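Gotullow library to stay open until nine from September

2024-06-13

Gotullow's town library will open until nine in the evening, four nights a week, from September – and what a lovely piece of news that is for anyone who works normal hours!

The change follows a trial over the winter, when the doors stayed open late on two evenings. In that time 532 people borrowed something after six o'clock, and 121 of them had never held a library card before. Staff had hoped for half as many.

"We had people in their work boots reading poetry," said head librarian Haris Rind. "I went home happy every single time."

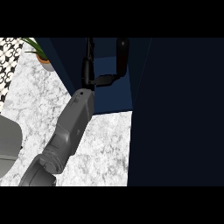
The longer hours come with a bigger collection too. Almost 3,000 books are on their way from the old branch at Semple, which closed last year, including its much-loved shelves of local history and a full run of the Zeltitz walking guides. They will go upstairs, next to the reading room, where new lamps and armchairs are being put in over the summer.

The children's corner gets a late night of its own, with bedtime stories read aloud from half past six. Pyjamas are welcome, and so are grandparents. Gion Widmer, who ran the story hour at Semple for years, has agreed to do the first month and is already choosing his books.

Cards are free for everyone living in Gotullow or Semple. Sign up at the front desk with proof of address.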